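Clirkalville Institute of Applied Technology
Automation Procurement, Unit 4: Reviewing a Hand-Held Gripper Kit
Course handout, September
Prepared by Cuiping Xie and Gunnlaugur Hedegaard

Purpose of this unit

Students will review a commercial product from the point of view of a buyer. The product is the Ruvex hand-held gripper kit, supplied by Viltier. The kit lets a person carry out a task by hand while the tool records the motion, and the recordings are then used to train a robot arm. Students should have read the handout for Unit 3 before attending.

What the supplier offers

The standard kit is priced at 1265 dollars per gripper. The price includes the gripper body, one set of spare rubber pads, a charger and access to the Viltier upload service for 18 months. Training for new operators is sold separately. Students should note that the price does not cover storage beyond the first 96 hours of recordings, and that the rate for additional storage is given only on request. A buyer would be expected to obtain this rate in writing before placing an order.

Handling of flat and rigid objects

The supplier states that the kit is suited to household and office objects. Framed pictures, books and trays are a fair test of this claim. They are stiff, their edges are narrow, and they turn easily when held away from the center of their weight. A reviewer should check whether the operator can keep such an object upright without a second hand. 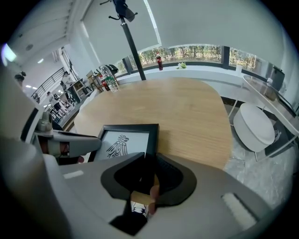 The grip surface deserves separate attention. Soft rubber gives a secure hold on painted or varnished edges, but it also wears, and the supplier does not state how many hours of use a set of pads will bear. Piyumi Barua's review for the previous course recommended that the buyer ask for a wear estimate and record the condition of the pads at the start and end of each month. Students may use the form in Appendix B for this purpose.

Operator comfort and working space

The cost of a kit of this type lies partly in the time of the people who use it. Weight, reach and the position of the hand all affect how long an operator can work before needing rest. The room also matters. Where several operators work near one another, the buyer should plan walkways and decide in advance who may enter the recording area – this point is often left out of supplier quotations. 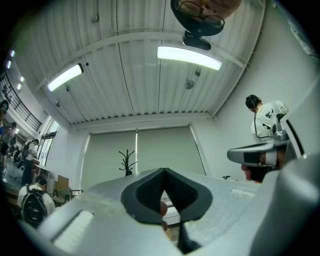 Figure 2. A second gripper in use at right, with the open area of the building at left.

Assignment

Each student will submit a written review of the kit addressed to a buyer at Yan, a furniture retailer that is considering an order of four grippers. The review should state the full cost for the first year, list any terms that remain unclear, and give a recommendation. Claims made by the supplier must be marked as such and kept apart from the student's own findings.

Drafts are to be sent to Anqi Ding. Questions about the cost tables should be directed to Shuzhen Jin, whose office hours begin at 2:00 p.m.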